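4.2 Rules for Handling Thin Film Packaging

Soft bags were the items our operators at the Balturham site worried over most, and with good reason, for a clear bag gives a little wherever you touch it and may tear in quite another place. After a long and friendly exchange with our partners at Lenz, we settled on 8 handling rules, and we would like to dwell on the two that new operators found hardest to keep in mind.

The first is that the fingers should close on gathered film and leave the contents alone. The second is that closing force stays at or below 50 percent of the gripper's rated value until the hold has been checked in the wrist view – even when the item looks light and forgiving (Figure 2).
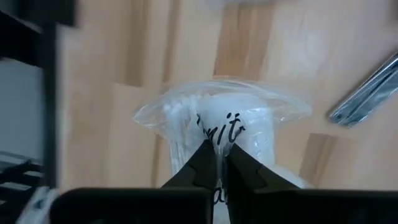
Figure 2. Wrist view of a two-finger hold on the narrow, gathered part of a clear bag with soft white contents.

We also ask that loose tools be kept well clear of the arm's path, and that the operator write down any hold that had to be released and tried again. Of the 41 trial sheets we gathered in November, almost all had this line filled in, and we are truly grateful for the patience that took. The full wording of the rules is given in the appendix, together with the blank trial sheet.

Related articles
Safe speeds for shared benches: lessons from Temville
The Irnivano checklist for gripper upkeep
Writing trial sheets that operators will use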